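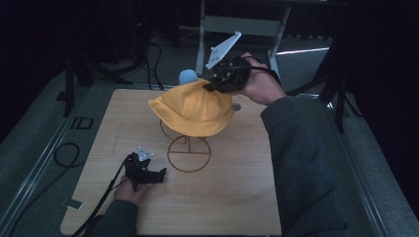

A bucket hat on a wire stand, set on a light wooden board.

In Defense of the Hat Stand

The soft hat is among the most poorly kept articles in the ordinary household. A coat is given a hanger and shoes are given a rack. The cotton bucket hat, by contrast, is pushed into a drawer in the fall and pulled out in June with its crown flattened and its brim bent in two directions. Owners then conclude that the hat was badly made. In most cases it was badly stored.

This essay argues for the return of the plain wire hat stand to the closet shelf, the hall table and the shop counter. The stand is a modest object. It has a base ring, an upright stem and a smaller ring on which the crown rests. It needs no electricity, takes up little room and allows air to reach the inside of the hat, where moisture collects.

The usual objection is that a soft hat is meant to be folded. Roswitha Hämmerli, in her household column for the Hanley Review, has written that "a hat which cannot survive a pocket is not worth owning." The point deserves a fair hearing. Travelers fold their hats, and they should. A crease made on a morning walk, however, is a different matter from a crease kept under a pile of sweaters for 5 months. Cloth that is left folded that long tends to keep the fold, and pressing a shaped brim is slow work that few people do well.

A stand does ask something of its owner. A hat dropped on it carelessly will sag to one side, and the crown will fold in on itself much as it would in a drawer. The crown should be opened by hand, centered over the upper ring and drawn down evenly, with the brim left free all the way around. The task takes less than a minute. It is best done over a clear surface, and a bare table serves well.

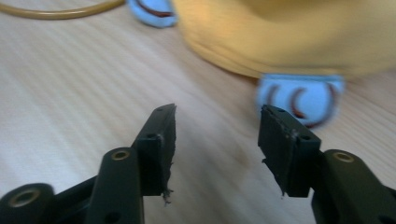
The Question of Cost

Retailers have not helped matters. The Chraibi catalog now offers 63 hat boxes and 2 stands, and the difference in price between them is considerable. Boxes are suitable for felt and straw that will be put away for a season. For a hat in weekly use they are a nuisance, and the owner soon stops opening them.

A simple stand of bent and welded rod costs little and has few parts that can fail. Its coating should be smooth
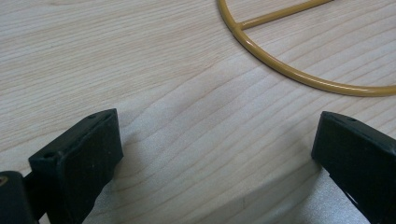

and free of chips, as a rough joint can catch on a lining or leave a mark on pale cloth. The base should be wide enough to stay upright when a hat is lifted off with one hand. Color is a matter of taste, although a painted stand is easier to find on a crowded shelf.

Housing managers, schools and small theaters would do well to consider the same advice. The wardrobe room at Derow keeps its soft hats on open stands, and its staff report fewer hours spent at the ironing board before a performance. Private households can expect a smaller benefit of the same kind, and one stand by the door is a sensible place to begin.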